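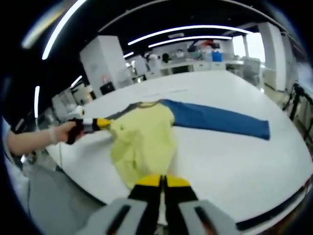
How to Fold a Kid's Long-Sleeved Shirt (and How to Judge a Machine That Says It Can)

Posted February 18, 2022

Every January the trade press fills up with laundry robots, and every January I get mail asking whether it is finally time to stop folding. My answer hasn't changed. Learn to fold a shirt properly first. It takes a few minutes to learn, it costs nothing, and once you know where the hard parts are you will be much harder to fool with a sales video.

So this page does two jobs. The steps are for your hands. The notes under them are for anyone thinking about paying for a machine, or just arguing with a brother-in-law about one.

What you need

A table you can walk around, or at least reach across. A light-colored top helps if the clothes are bright. One long-sleeved shirt, child's size. Small shirts are harder than big ones, whatever people say. The sleeves are skinny and they twist.

Step 1. Get it flat

Lay the shirt front side up with the collar away from you. Take hold of each sleeve near the cuff and draw it out to the side. If a sleeve has rolled itself into a rope, don't yank the cuff. Find the shoulder seam, pinch there, and work outward until the twist falls out.

Then smooth the body from the middle toward the side seams. You don't need it perfect. A soft wrinkle in the belly of a play shirt will be there again by breakfast.

Machine note: this is where most of them are still stuck. A shirt comes out of a basket in a different heap every time, with a sleeve inside out or a sock up the arm. When you watch a demo, look at how the shirt starts. If it is already spread on the table when the clip begins, a person has done step 1, and step 1 is most of the work. The Sirnetti folding cabinet I saw at a trade day in Clonthorpe wanted each shirt clipped to a rail by the shoulders. It folded fine after that. I could have folded two in the time it took to hang one.

Step 2. Square the shoulders

Pinch the shirt at the end of each shoulder and pull gently until the line between your hands is straight. Contrast yokes make this easy, as you can go by the seam.

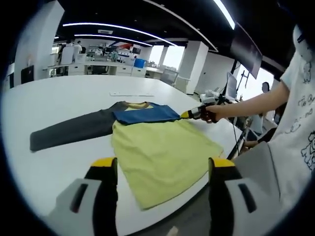 Go easy on the pull, though. Knit cotton stretches, and if you haul one shoulder out farther than the other, the whole fold will lean. Let go, look at the hem, and if it slants, give the low corner a nudge back up.

Machine note: people do this by feel and don't notice they are doing it. You know through your fingertips when the cloth has gone from slack to tight. Plenty of grippers can close on fabric. Ask what happens when one picks up two layers where it wanted one, or when it slides off. Ask to see it happen. If the salesperson has no clip of a failure, I'd assume there are a lot of them.

Step 3. Sleeves in

Fold one side of the body toward the middle, bringing the sleeve with it. Double the sleeve back down so it lies along the body and doesn't stick out the far side. Do the same on the other side. You should have a long strip with the collar at the top.

Step 4. Up and over

Bring the hem up to just under the collar, then fold once more if your drawer is shallow. Turn it over, pat it flat, put it on the pile. Heavy shirts at the bottom, thin ones on top, or the stack slides.

Machine note: ask for the pile, too. One shirt folded on a clear table is a much easier thing than a shirt set down on top of others without knocking them crooked. Etim, a startup whose brochure I have in front of me, claims 353 shirts folded. Nowhere does it say how many were tried. A number like that is useless without the other one. I'd take 55 good folds out of 100 attempts, written down plainly, over any total standing on its own.

A test you can run at home

Dump a basket on the table. Fold until it's gone, and time yourself. Count the pieces you had to do over. Then go back to whatever video you were sent and hold it to the same rules: same heap, no cuts, no speeding up, and somebody's real laundry, meaning mixed sizes and at least one fitted sheet. I've sent those rules to three companies. The outfit in Flernevberg wrote back to say sheets were "on the roadmap."

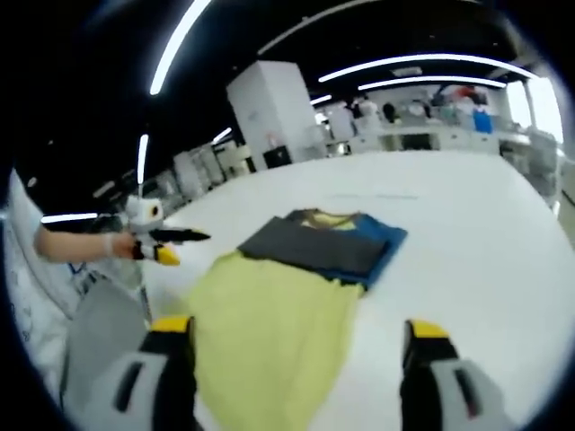 Heloísa Honorato wrote in to say I'm being too hard on them. Her view is that a machine needn't beat a parent at the table to be worth having. If it ran slowly all night and got most of the plain T-shirts right, she'd redo the bad ones over coffee and call it a good deal. She also thinks learning from people's hands is the right way to go about it, and that my rules will look silly before long.

Maybe so. I'd take that deal as well, at the right price, if somebody would let me see the all-night part. Until then my advice on buying is to wait, and my advice on twisted sleeves is to start from the shoulder.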